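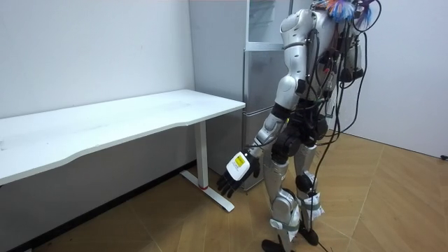

Band 2, S. 22

Lesezeit: 3 Minuten

Assistenzrobotik am Büroarbeitsplatz

Assistenzrobotik am Büroarbeitsplatz bezeichnet den Einsatz frei beweglicher oder kabelgebundener Roboter für Nebentätigkeiten in Verwaltungs-, Labor- und Entwicklungsräumen. Zu diesen Nebentätigkeiten zählen das Bereitstellen und Abräumen von Getränken, das Aufheben heruntergefallener Gegenstände sowie das Freihalten von Tischflächen. Von der klassischen Industrieautomation unterscheidet sich das Gebiet durch fehlende Schutzzäune, wechselnde Objekte und die Mitbenutzung von Möbeln, die für Menschen bemessen sind.

Technische Merkmale

Verwendet werden überwiegend humanoide Bauformen mit zwei Armen und mehrgliedrigen Händen. Der Arbeitsraum reicht vom Boden bis über Tischhöhe; Greifbewegungen in Bodennähe erfordern eine Vorneigung des Oberkörpers und gebeugte Knie. Bei Versuchsaufbauten liegen Kabel häufig offen am Rücken und werden über den Boden geführt. Für den Raum folgt daraus, dass Laufwege von Beschäftigten und Kabelwege getrennt geplant werden müssen.

Die Hände sind meist dunkel verkleidet oder mit einem handschuhartigen Überzug versehen. Getränkeflaschen gelten als anspruchsvolles Greifgut: Das Gefäß gibt unter Druck nach, der Inhalt verlagert den Schwerpunkt, und durchsichtige Wandungen erschweren die optische Lageerkennung. Steht die Flasche nahe der Tischecke, verringert sich zudem der zulässige Fehler beim Aufsetzen und Loslassen.
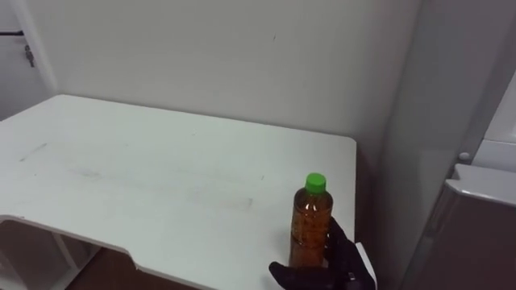
Ranon wandte dagegen ein, die Flasche sei das kleinere Problem. Schwieriger werde es, sobald am selben Tisch jemand arbeite und seine Sachen ohne Ankündigung verschiebe; eine Greifplanung, die nur mit ruhenden Gegenständen geprüft worden sei, sage über den Alltag im Büro wenig aus.

Auswirkungen auf die Beschäftigten

In der Fachdiskussion werden zwei Wirkungen getrennt betrachtet. Die erste betrifft den Wegfall kurzer Handgriffe. Diese sind selten Bestandteil einer Stellenbeschreibung und werden in der Regel nebenbei erledigt, weshalb sich eine Zeitersparnis nur schwer einer Person oder Abteilung zuordnen lässt. Die zweite betrifft neu entstehende Aufgaben — Aufsicht, Freigabe, Störungsbeseitigung und Pflege der Objektlisten. Sie fallen oft denselben Personen zu, die entlastet werden sollten.

Am Standort Plodmont wurde unter der Bezeichnung Proltulel ein Erprobungsbetrieb eingerichtet. Die Betriebsvereinbarung vom 19.04.2021 sah drei Aufsichtsstufen vor und untersagte die Auswertung von Kameradaten zur Leistungskontrolle. Im Juli wurde sie um eine Regelung ergänzt, nach der Beschäftigte den Roboter an ihrem Tisch jederzeit und ohne Begründung abschalten dürfen. Die Aufsicht wird seither als Arbeitszeit erfasst.

Qualifikation

Für die Aufsicht ist keine Programmierkenntnis vorgesehen. Das nach Lehtinen benannte Einweisungsschema umfasst 22 Unterrichtseinheiten, darunter Nothalt, Sicherung gegen Umfallen und das Lösen einer geschlossenen Hand im stromlosen Zustand. Eingriffe an Gelenken und Verkabelung bleiben der Instandhaltung vorbehalten.

Siehe auch: Mensch-Roboter-Kollaboration, Greifplanung, Mitbestimmung bei technischen Einrichtungen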